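My Year of Building a Cold Frame (It Took a Weekend)

214 shares | 8 comments

I put off building a cold frame for so long that my neighbors in Drinard started asking about it at parties. I had the old windows, I had the lumber, and I had a sketch on the back of a seed packet. What I didn't have was any faith in my ability to cut a straight line. Then one October afternoon the forecast said frost, my lettuces looked miserable, and out came the saw!

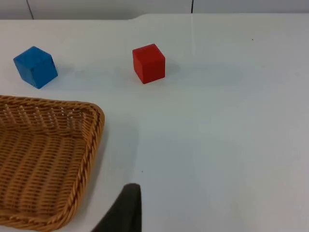 My back wall is 20 inches high and the front is 8 lower, so the glass tips toward the sun and the rain slides right off. I used cedar from the lumber yard in Kurkthorpe (pricey, but it smells wonderful and I didn't want to fuss with paint). Two hinges along the back, a stick to prop the lid, and that was the whole build – or it would have been if I'd measured the window before cutting the sides.

So I cut them again. 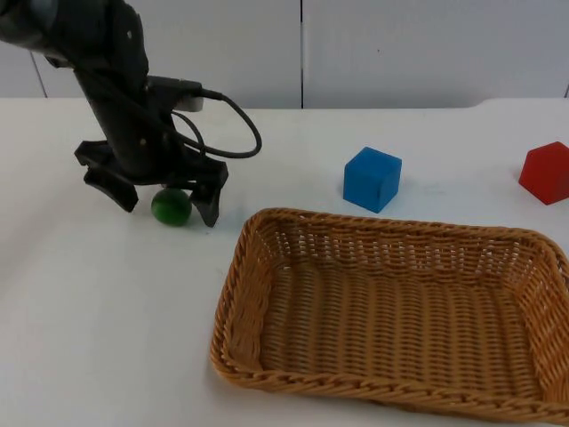
Venting is where I went wrong that first winter. A sunny morning can cook your seedlings even with snow on the ground, and I lost a full tray of spinach by sleeping in. Now I prop the lid when I make my coffee and close it by three in the afternoon. My friends swear by the Gekard automatic opener, and I might cave and buy one, but I kind of like going out there in my slippers. 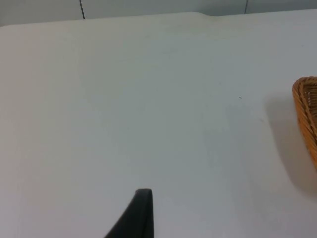 As for what to grow, start with mache and claytonia, which shrug off cold that would flatten a tomato. I also tuck in scallions wherever there's a gap. By February I was eating salad every night and being pretty smug about it. Next fall I'm building a second one, and I'm measuring the window first.

Comments

plotandkettle: Slippers in the snow, yes! Do you bank straw around the outside?

mudroom733: I cut mine wrong too. The short side is now a shelf.

Related
Straw Bales, One Season In
Saving Lettuce Seed
A Visit to the Vigfúsdóttir Nursery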